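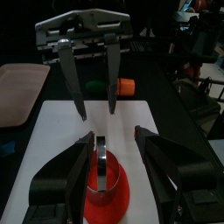
Morfudd reckoned a pot should never go straight onto a white board, and she told me so before I'd even got my coat off. Put the red round down first, love. It was her mum's rule.

So down it went, and the little steel pot with the wire handle on top of it.

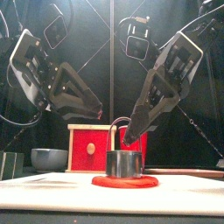

The pot on its red mat.

"You've fussed with that handle 80 times," she said. I hadn't! Maybe 12.

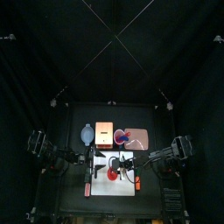
2 min read

I lined up the rest along the back, the copper-coloured one next to the cup (she's particular about colour), and rang Nima to say tea was on. He was still out at Billalell. Morfudd moved everything anyway.

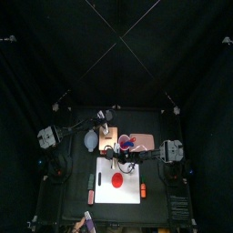 Morfudd's back row, with the copper one near the jug.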